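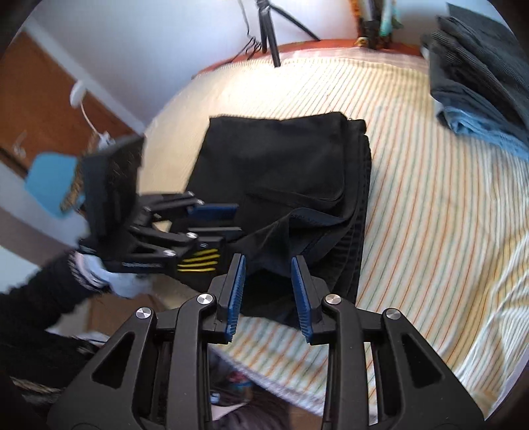

Folding dark clothes: notes from the winter linen round

The guest rooms at Rusham have been through their seasonal change, and most of the questions that came in afterward were about black clothing. Black shirts, black sweatshirts and black work pants make up a large share of what goes through the wash in December, and they are harder to fold well than anything else in the pile. The front looks like the back, the seams hardly show, and a crooked fold is easy to miss until the piece is already on the shelf.

The total for the round was 503 pieces, up from 435 the year before. Bedding was down slightly. The increase was nearly all clothing, so it seems worth putting the method in writing for those who missed the evening session.

Work on a bed if you can. A light bedspread or sheet makes the outline of a dark garment easy to read, and you can walk around to the far side. The cream covers in the upstairs rooms are good for this. The stripes also give you something to line a hem up against, though on the bedspreads with the fine colored lines you should check that the cover itself has been pulled straight first.

Lay the garment out flat and find a seam. On black cloth the stitching can be faint, and it helps to turn on the bedside lamp and look across the fabric from a low angle. Once you have a side seam, put that side where you want it and smooth outward from there with the flat of your hand. Do this before you fold anything. A wrinkle that gets folded in stays in.

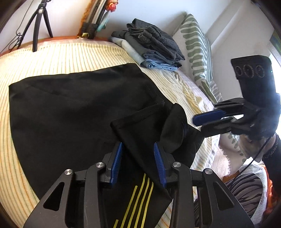
Bring the first side over about a third of the way and stop to look at it. The flap should lie flat on the part underneath. If it stands up in a ridge or bunches near the hem, open it again and smooth the lower layer, which is usually where the trouble is. Pulling on the top layer only moves the crease somewhere else. Then fold the other side to match, and bring the bottom up to the top in one or two folds depending on the shelf.

Two people can do a large piece faster than one. Each takes an end, and one person calls the fold. Mathis Le Goff, who ran the session, prefers to have the second person hold the finished side still while the first does all the folding. Either way works. What slows things down is both people folding at once from opposite sides.

Check for loose threads while the piece is open. They show up well on a pale cover. Snip them and leave the rest of the hem alone. Anything with a seam coming apart goes in the mending basket by the linen room door – please pin a note to it saying where the problem is, as black thread on black cloth takes a long time to find.

Lint is the other complaint. Dark clothes should be brushed before folding, never after, and they should not share a stack with new towels. We have moved the towels to the Ulen shelves at the end of the hall and kept the Clurkanix units for clothing only. The shelf labels have been redone to match. If you find an old label, take it down.

Stacks are now limited to 9 pieces. Taller ones lean, and whoever wants the piece at the bottom ends up refolding everything above it. Put the folded edge toward the front of the shelf so that single items can be counted and lifted out.

The spare key to the linen room is in cabinet 1816, on the middle hook. Sign for it on the sheet inside the door and put it back the same evening. The next folding session starts at 6:30 p.m. in the upstairs rooms, and the pillowcases left over from this round will be done then as well.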